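Crates, racks and a promise about plates

Giruta hires out crockery for weddings and works dinners from a unit on the Clallow estate in Haltley. Since March it has sorted everything that comes back into blue plastic crates on steel racks, and the manager says breakages are well down. How far down? "A lot," he says. Pressed, he offers a figure of 834 plates lost last year. For this year he has no total yet.

The old way was cardboard boxes with dividers. "They went soft at the bottom and you'd lose the lot," he says. The crates cost more, and he won't say how much more, only that they should last "30 years if you don't drive over them".

I ask whether a plate is really safer in a hard box with nothing round it. He concedes the point, up to a point. "Full, they hold each other up. It's when there's one or two in there that they slide."
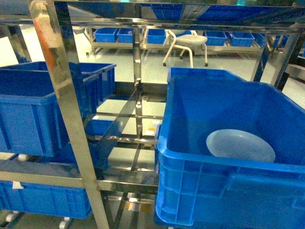 Blue crates on the steel racking at Giruta, one with a single plate in it.

His sorters are less sure. One, who has been there two years, likes the racks but finds the upper tier a stretch. "You can't see what's in it until your hand's in it," she says. The manager's answer is labels. She has heard that before.

A second site, at Nyaga, is due to get the same racking. I asked to see the breakage book before then. He said he would look it out.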